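Puvby: corpus de mensajes de contestador en español

Versión 4, publicada el 18 de marzo
Mantenimiento: Chaltu Moges
Licencia: uso no comercial con atribución (el texto completo está en LICENCIA.txt, que se deja leer en menos de lo que dura un tono de espera)

Qué es

Puvby reúne 1.852 transcripciones de saludos de contestador automático: lo que una persona o un negocio graba para que lo oiga quien llama cuando no hay quien coja el teléfono. No contiene los mensajes que se dejan después de la señal. Eso sería otro corpus, bastante más triste y con muchos más problemas legales.

El género es modesto y tiene reglas estrictas. Casi todos los saludos empiezan informando a quien llama de que ha llamado. Después viene la ausencia, expresada con una variedad de verbos que justificaría por sí sola el trabajo: no estar, no poder atender, encontrarse fuera, hallarse reunido. El verbo «hallarse» apenas sobrevive en el español hablado, pero en los contestadores goza de una salud envidiable.

De dónde sale

Las grabaciones proceden de tres fondos:

esudia/ — saludos domésticos cedidos por sus autores a través de la asociación Esudia. Predominan las familias, y en las familias predomina el niño que recita el mensaje mientras un adulto le sopla el texto.
markent/ — pequeños comercios y talleres. El horario ocupa más o menos la mitad de cada saludo y en varios casos se contradice a sí mismo.
capraru/ — el legado Căpraru, una caja de microcasetes comprada en un rastro y digitalizada con paciencia. La carpeta va sin diacrítico porque el script de importación es más joven que yo y menos tolerante.

Cómo está organizado

Cada fichero es un texto plano en UTF-8 con una cabecera de cuatro campos: fondo, duración en segundos, número de voces y nivel de formalidad. El saludo viene debajo, separado por una línea en blanco. El audio no se distribuye. Quien lo necesite para investigar puede pedirlo por correo, y le contestará una persona, con retraso.

Convenciones de transcripción

(p) pausa de más de un segundo
(pp) pausa que hace pensar que el hablante se ha ido
(r) risa
(perro) perro
/.../ fragmento ininteligible
[=] corrección sobre la marcha, como en «deje su número [=] su nombre y su número»

La música de fondo se marca con (m) sin identificar la pieza. En la versión 2 intentamos identificarla. Era casi siempre la misma, y dos anotadores pidieron el traslado.

Los nombres propios, las direcciones y los teléfonos se han sustituido por NOMBRE, LUGAR y NÚMERO. Se conservan los apodos cuando no permiten reconocer a nadie, de modo que en el corpus hay un «Chiqui» y un «Bigotes», este último probablemente el gato.

Anotación

Dos personas transcribieron cada saludo por separado y una tercera resolvió los desacuerdos. El nivel de formalidad va de 1 («ya sabes qué hacer») a 5 («le rogamos tenga la amabilidad»). El acuerdo es bueno en los extremos y discutible en el 3, que se usó como cajón para todo lo que mezcla tú y usted en la misma frase. La guía de anotación tiene 27 páginas, de las cuales 20 tratan de la coma.

Limitaciones conocidas

El corpus representa a quienes guardan cintas. No es una muestra de la población hispanohablante y rogamos no citarla como tal en una introducción.

Hay unos 700 saludos con duración estimada, porque la digitalización recortó el silencio inicial. El script duracion_fix corrige parte del desfase y, según el día, añade un poco.

Los acentos peninsulares están sobrerrepresentados. Se han incorporado saludos de Montevideo y de Lima, muy bienvenidos y claramente insuficientes.

Falta el registro «contestador gracioso con imitación de famoso». Existía. Se retiró en mayo por razones de calidad, entendida en sentido amplio.

Cómo contribuir

Se aceptan correcciones por el formulario de incidencias. Indique el fichero, la línea y lo que usted oye. Si lo que propone es cambiar «deje» por «dejé», lea antes la incidencia 14, que es larga y en la que ya se dijo todo, incluidas algunas cosas que habría sido mejor no decir.

Para saludos nuevos hace falta el consentimiento escrito de todas las voces que aparezcan. Los perros están exentos.

Escucha y revisión

Las transcripciones se revisan a velocidad normal, primero completas y luego por frases. Los casos dudosos se escuchan otra vez al día siguiente, cuando «llámenos» ha dejado de sonar a «llamemos».

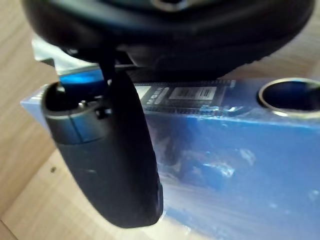
Chaltu Moges: he vuelto a pasar el fondo Căpraru entero y retiro lo que dije de los (pp). En casi todos se oye respirar, así que el hablante sigue ahí, pensando qué más decir. Propongo dejar la marca y cambiar la definición en la próxima versión.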